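Slide 1. Good afternoon. On behalf of the Roststead Housing Office, thank you for attending. Our subject is noise between neighboring apartments.

Slide 2. Last year the office received 174 complaints, 96 of them about noise after 10 p.m. 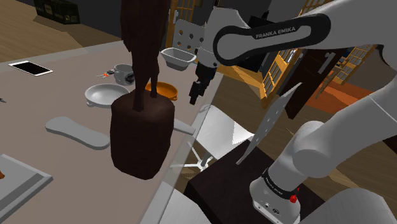

Manuela Zanetti has asked us to record that most of her neighbors at Clonach would speak to each other first if they knew whom to approach.

Slide 3. Quiet hours – pause here. New wording goes to all 400 households in December.

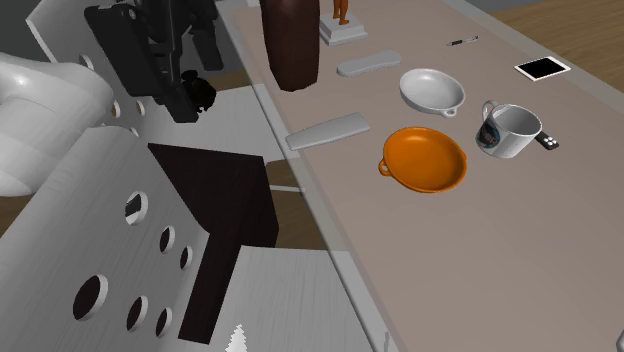

Slide 4: Household objects on a long table.

Questions until 4:30. Forms are at the Wednesday desk.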